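Trindport open day, robots and laundry
26 Jun 2024

Back from the Hindavex open day in Trindport. Writing this up fast because I have a train in the morning and if I leave it I'll never do it. Notes are a mess, sorry.

Getting there: take the tram to the harbor stop, then walk back the way you came. The signs send you to the wrong gate. I went to the wrong gate. So did a whole family with a stroller. Doors were supposed to open at 11, opened late, no coffee until you'd been through the badge line. Badge had my name spelled wrong, fine.

The building used to be a cannery and still smells a bit like one on the loading side. Ground floor is shop-floor stuff, upstairs is household. Started downstairs.

Shop floor first. Best thing there was a bin picker from Trukulari. Arm on a post, tub of mixed plumbing fittings, it takes one out, turns it, drops it in the right tray. Good speed. Missed a few elbows that were lying on top of each other and just went round again for them, no fuss. The guy running it said the customer has had one going since September and it does the night shift alone apart from someone filling the tub. I believe him more or less. Metal parts, good light, same tub every time. Price on the card was 1,580 a month on lease, which got some noises from the people behind me.

Next to it a floor scrubber that parks itself. Seen those at the airport. Moved on.

Then a shelf-stocking cart, and this was the first letdown of the day. Cans, yes. Boxes, yes. Bags of chips, no. It got hold of a bag and squeezed, you could hear it. They had swept up before I came back past later but there were still crumbs under the rail. Someone asked when it would do bags and the answer was "we're looking at the hand." Wrote that down becuase I heard it at 3 different booths.

Upstairs is what I came for. I want a machine that does laundry. Have wanted one for years. I don't care about vacuuming, that's solved, and I don't care about a robot that brings me a drink. Folding and putting away, that's it, that's the whole list.

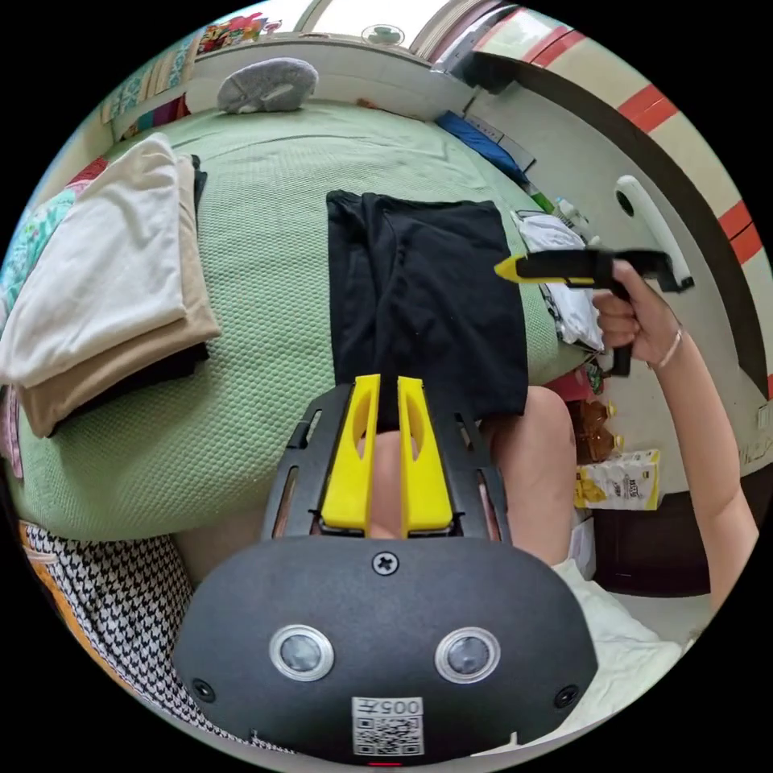

Folding is where I spent most of the afternoon. Hindavex has a project they call Sầm and the talk on it was in the small room, standing only, hot. Their line is that you get folding from people first, with people doing the chore using the same sort of fingers the machine will have, in homes, on ordinary beds. Makes sense to me. A fold on a lab table tells you very little. Look at a black garment laid out on a soft bed with its bottom edge hanging off the side, one half fairly smooth and the other half full of creases, and a bunch up in the corner. I'd call that folded. I'd put it in the drawer. But what does a machine call it? And black cloth is nasty for a camera, the speaker said so herself, you lose the edge of the sleeve completely. The stack of three next to it, white on beige on black, is easier to read but then you have to pick it up without the bottom one staying behind. My own stacks don't survive that half the time.

Two long stiff fingers per hand is not a lot either. Asked about it in the questions. Answer was that two is enough if you've got two hands and you're patient, and that people get decent with them after a day or so. OK. I tried a pair at the back table after. Did a dish towel. It was bad. The pinch is fine, it's the smoothing out you miss, I kept wanting to use the flat of my hand and there isn't one. Second towel was better. A kid next to me did a t-shirt in less time than my towel.

The live demo (machine on its own, no person) was washcloths only. Two arms, square cloth, fold in half, fold again, onto the pile. Did it every time I watched. Slow, I could have done the basket. Then somebody handed over their scarf and they politely said no thank you. Fair enough, but that's the answer to my question right there isn't it.

Also upstairs: dishwasher loading. Plates good, bowls good, anything with a stem they kept off the table. Bed making, video only, sped up, not counting that. A window cleaner that fell off its window, caught by its string, people clapped.

Asked everyone the same thing, would you have it in your own home today. Trukulari guy said in my garage yes, in my kitchen no. Woman at the dishwasher stand laughed and said her kitchen is too small for the arm. Sầm people said ask again in 2 years. I'll hold them to it.

So where am I. Shop floor, yes, if the stuff is hard and comes in the same tub. Home, not yet. A real bedroom has cushions, bottles on the floor, bags, clothes in other piles that may or may not be part of the job, and a machine has to know which pile it's meant to be doing. Nothing I saw today picks a pile. You point it at the cloth and it does the cloth.

Practical bits if you go next year. Eat before, the food truck ran out of everything but fries. Bag check is slow, bring a small one. Upstairs rooms have no air so do the talks early. Parking I don't know, didn't drive. The free tote is decent, thick straps. Talk slides are supposed to go up on their site, not there yet when I looked, will add teh link when they are.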